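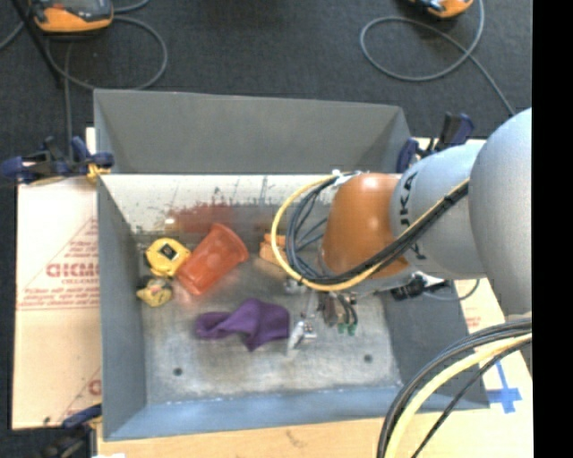

4.2 Return behavior and the place of the collection point

The second question of our study was why a deposit cup does not come back, even when the visitor has paid for it and could get the money again. In the interviews at Catcombe, most visitors said first that they had forgotten the cup, or that they wished to keep it. When we asked again more slowly, the answers changed. Many of them described a moment in the evening when the queue at the return desk was long and the last bus was close. The deposit was then compared with the bus, and the bus was more important.

We therefore separate three groups of lost cups. The first group is the cups taken home. The second group is the cups left on the ground, which other people often pick up and return for the money. The third group is the cups put into a container by a visitor who believes that this is already the return. This group is small in the official statistics of the organizers, but we think it is underestimated, as these cups are usually recorded together with broken ones. A single cup lying on its side in an open metal bin (Figure 2) tells the operator very little about the intention of the person who used it.

At Jullach, the organizers had placed the desk beside the main gate, and all visitors had to pass it on the way out. At Catcombe it stood behind the food area, in the opposite direction to the exit. The return rate at Jullach was higher in both evenings of observation, although the deposit was the same in the two towns. We do not want to say that the location alone explains the difference. The audience at Jullach was older, and a larger part of it came by car and was less bound to a timetable.

The survey was completed by 157 visitors. Of the persons who had lost at least one cup, the majority could not say correctly how much deposit they had paid. This result surprised us. In the earlier work on bottle deposits, the amount is normally treated as the main instrument, and the visitor is expected to know it. In our case the deposit was added to the price of the drink, and many visitors seemed to experience it as a part of this price. Salazar, who coded the open answers, found the expression "it was included" or a similar one in 25 questionnaires. Kevin Salazar and Ea Ásgeirsdóttir discussed these answers separately before comparing their codes, and they disagreed in only 2 cases.

The washing company, Stöcker, gave us its delivery notes for the event at Catcombe. It had supplied roughly 2000 cups. The notes show how many cups were delivered and how many were washed afterwards, but they do not show the path of a cup during the evening. A cup can be returned, rinsed at the bar and given out again several times before it reaches the company. For this reason the return rate per delivery and the return rate per use are different numbers, and they should not be mixed. In the rest of this paper we always speak of the rate per delivery, except in Section 5.1.

Two limits must be mentioned. Our observation ended at eleven in the evening at both places, while the bars stayed open longer. Also, we could not interview the visitors who left early, and it is possible that they returned their cups without any difficulty. The data from Zostum, where the event took place in April and in colder weather, are treated separately in the next section.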